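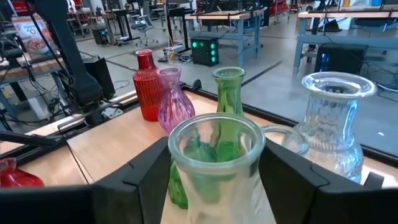 Saturday, January 11, 2020

Quick one, kettle's on. Murray asked again if a robot could do my glass shelf yet. Short answer no. Not at my pace anyway. I can clear 20 vases before the tea's brewed.

Glass is the nasty bit. See through, slippy, every neck a diffrent width.

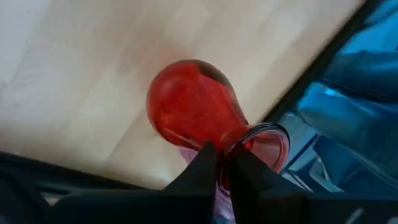 And would you trust it with your nan's red one? Me neither. Plates maybe. Socks, definately. Ask me again in October. 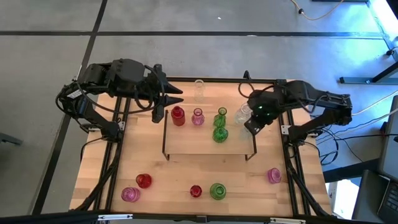 Two arms, one rack, plenty of glass still to sort.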